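From: Vandana Tyagi
To: huvholm-teleop list
Date: 21 Feb 2024
Subject: Re: [huvholm-teleop] board games as a first two-arm task?

Anouk Leemans wrote:

> We have our two-arm cell running at last, and the leader arms too.
> Folding cloth was a flop for us, everyone got tired and the demos
> were all over the place. Vandana, you mentioned chess pieces at the
> Luvstead meetup. Is that really doable by remote control? I worry
> about tipping everything over. And do you use both arms in the same
> demo, or teach them one at a time?
>
> Also, what do your people do with the pieces once they are off
> the board?

Hi Anouk, hi all,

Yes, do it! It's the most fun we've had teaching these arms, and I say that as somebody who doesn't even play. The pieces are small, they stand close together, and you can tell from across the room whether a demo is any good.

The layout is dead simple. Board in the middle, a tray on each side, left arm takes white and right arm takes black. The job we're showing it is clearing up: pick a piece, carry it over, set it down in the tray.

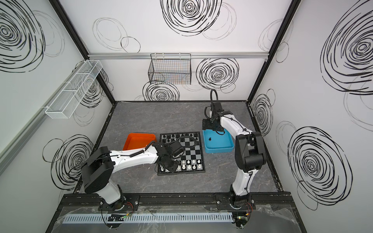

Left gripper over the white end of the board, right gripper over the blue tray with one black piece in it.

On your first question, tipping is real. In our first batch of 100 demos we threw out 41, nearly all of them for a knocked neighbor. What helped most was slowing down just before the fingers close. You come down, you stop, you look at the wrist view, you close. New operators want to do all of that in one swoop because it feels natural with the leader arm in your hand, and then the pawn next door goes flying. I make everybody practice the stop with the recorder off until it's boring.

The other thing is where you start. We tell people to work from an end of the row and keep going from there, so there's open space on at least one side of the piece you want. When I let people pick any piece they liked, the arm learned to dither over the middle of the row. It would hover, drift left, drift right, and time out. Kind of adorable, but useless.

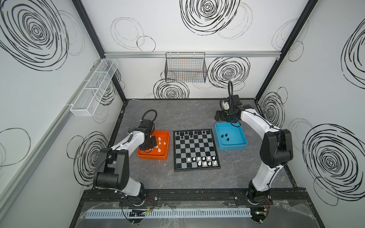 Both arms in the same demo, to answer your second one. We tried recording them separately and gluing the halves together, and the result moved like two strangers in a kitchen. With one person holding both leader arms you get a nice rhythm where one hand reaches while the other places. It does take practice! My own first tries were terrible, I kept freezing my right hand whenever my left was busy. Vashisht (our logging script, for those who are new here) writes both arms to one file, so there's nothing to line up later.

About the wrist cameras: please look through them yourself before you record anything. If you can't tell from that view which piece you're about to grab, the policy can't either. We had ours angled too flat for weeks and the fingers were barely in the picture. I like to see both fingertips and a good stretch of board past them.

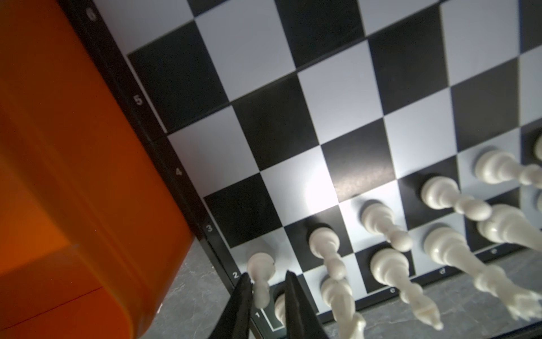

Wrist view with the end pawn between the fingers, low down at the base.

I know some of you grip by the head. We went back and forth on this. A low grip is harder to drive, but for us the piece comes down straighter in the tray, and that matters once the tray starts to fill up. Try both and tell me what you find, I'd love to be argued with here.

Which brings me to your last question. The pieces go in the trays standing up, and that's the only rule. No slots, no order. I thought the loose placement would confuse things, but the spread seems to be good for it - the arm gets used to finding a free spot. Between demos we put pieces back by hand, and we don't fuss over the board sitting perfectly square. A little crooked is fine, and I even nudge it on purpose every so often. 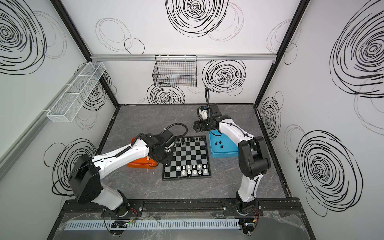 Three black pieces in the blue tray, white arm back over the near corner of the board.

We're at 2723 kept demos now, counting every operator and every session. You won't need anything like that to see it start working. I'd record 100 careful ones, train, watch where it fails, and then go record more of exactly that part. Ours was weakest on the back rank, where the tall pieces hide behind the pawns, so February has been mostly back rank for us.

If anyone wants the gripper speed settings, write me off list and I'll send the file. I haven't tried them on the Skavuvico arms, so go easy if that's what you have. And Anouk, please post how the first session goes, bad demos included!

Vandana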